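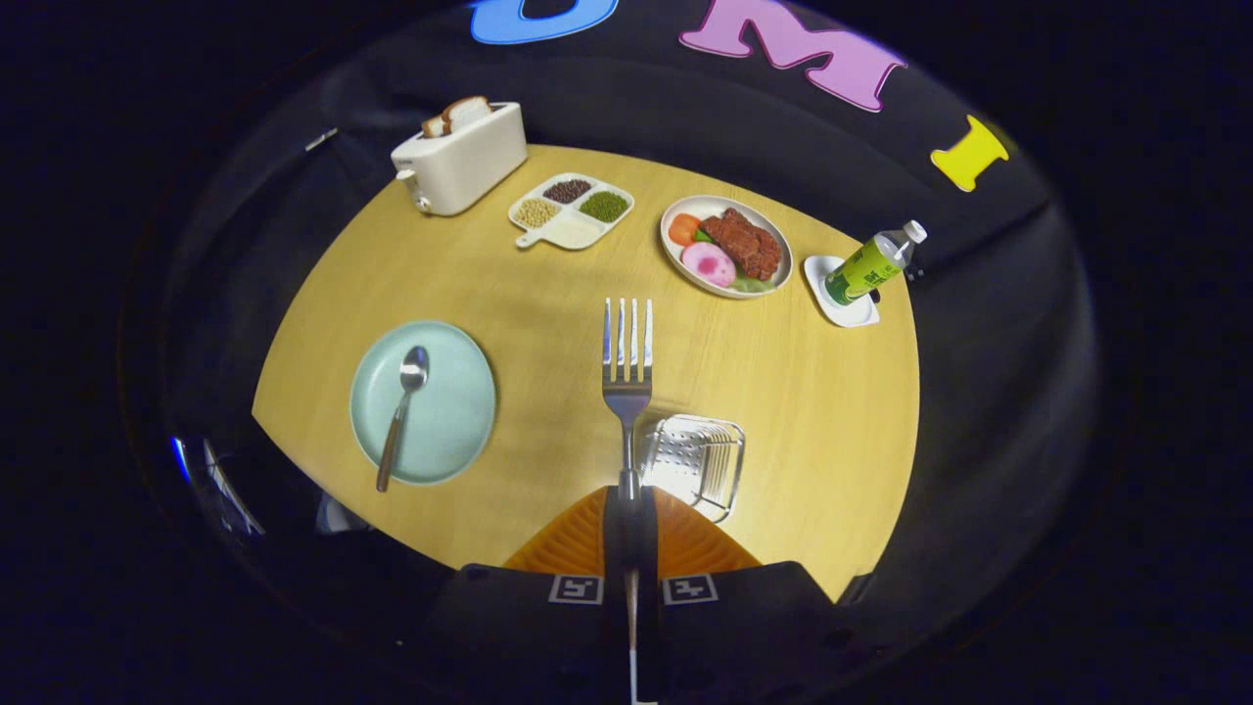

Five weeks with a fork

Nov 9, 2024

I have set more tables this fall than in my entire life before it, and that includes two years of waiting tables in college. Some of you have been asking what the new part of my job is, so I'm finally writing it up. Get a coffee, it's a long one!

Quick background for people who came here for the bread posts. I work at Flovard, in the staff dining building. We do breakfast and lunch for the people in the offices upstairs, plus trays for meetings. I've been on the breakfast side for six years. In February we heard that the company was going to try robot arms for table setting and clearing, and that an outfit called Mivitz would be doing the setup. You can imagine how that went over in the break room. I went home that night and updated my resume, and so did at least two other people I know of.

What I had pictured was a crew showing up with crates, and then us being walked to the door. What happened was that Mivitz asked for people who knew the work to come and show it. On the clock, at our normal rate plus a bit, in a side room down the hall from the dish room. I signed up mostly out of nosiness.

The showing is done with a gripper you hold in your own hand. It has orange ribbed fingers that close when you squeeze, and a camera sees what the fingers see. You pick up a fork with it, you put the fork where a fork goes, you squeeze and let go, and all of that gets saved so a robot arm can learn from it later. There's no code and no joystick. I was told this on the first morning by Tín Quách, the Mivitz person who runs our room, and I did not believe it could be that simple. And for the first hour it wasn't, for me, because I kept wanting to help with my left hand. You have to unlearn your left hand! It hovers there like a kid waiting to be picked for a team.

The room is dressed up like a tiny corner of our breakfast service. Round table, black fabric around the back, and then whatever is on the menu of the session. Toaster with a couple of slices standing in it, a divided tray with beans, a loaded plate with ham and tomato and lettuce, an empty plate with a spoon on it. Between takes you move things so it isn't always the same table. I love this part. I have opinions about crowded tables, and for once they're useful. Real people leave the spoon across the plate. They push their saucer right out to the edge. When Tín first laid out a table it was very neat, everything with its own space, and I said that no human being has ever eaten breakfast like that. So now I'm the one who messes it up, and I'm good at it.

The fork is the piece I've spent the most time with. Plates are friendly, with that big rim to aim for. A fork lying flat on a table is a thin little thing and it wants to roll over the second you touch it. I found that if I come in low by the neck and close slowly, I can get it, turn it up and hold it there. I had never once thought about how I pick up a fork. I must have picked up thousands of them, and then one Tuesday I stood there doing it in slow motion in my own kitchen, with my regular fingers, while my husband asked if I was feeling okay.

We track our recordings on a sheet by the door. The room as a whole is at 1499 good takes, and the goal for the first round is 2395, so we're well past halfway. A good take means no bumping, no dropping, and no waving your free hand through the middle of it. My best day was 79. My worst I'm keeping to myself, but it was the day after my sister's birthday.

Okay, so what changes for the people? This is what I get asked by email, sometimes a little angrily, and I don't mind.

First, my body feels different. Clearing on the breakfast shift is hard on the wrists and the lower back, and I've had two mornings a week out of that since October. The gripper has some weight to it and my forearm notices by lunch, but it's a different tired. We asked for a stool and got one the same week.

Second, the schedule. Cor Vandenberghe, who manages the whole floor, put the plan on paper after a lot of us asked for it. It says no breakfast jobs are cut through the end of the trial, and that anybody who records gets first pick of the new positions, which are looking after the arms, resetting stations and training the next group. I like that it's in writing. I'd like it better if it went past the trial, and I told Cor so in the meeting. The answer was "I can't sign for a year I don't have a budget for," and I'd still take that over a cheerful maybe.

Third, and I didn't see this coming, we talk about the work now. Really talk! The dish room people and the breakfast people had a half-hour argument last week over which goes down first, the saucer or the silverware. Everyone has a way, and everyone was sure theirs was the normal way. We settled on recording both.

Not everybody is thrilled. One of my favorite coworkers won't set foot in the room. She says she isn't going to teach her replacement, and I can't tell her she's wrong to feel that. We still eat lunch together at Đặng on Fridays, and we mostly talk about other stuff. I go back and forth on it myself some nights. But I keep ending up excited, partly because I would love to never scrape another plate, and partly because what a robot here will know about tables, it'll have picked up from people who've worked them.

Next up is bottles and jars, then toast. Toast! I've already told Tín that I want the toast sessions, and I've been practicing at home with kitchen tongs and a loaf of my own sourdough.

Speaking of which, the seeded loaf recipe I promised is going up on Flulness next weekend. It uses 520 grams of flour and a long cold night in the fridge, so clear a shelf.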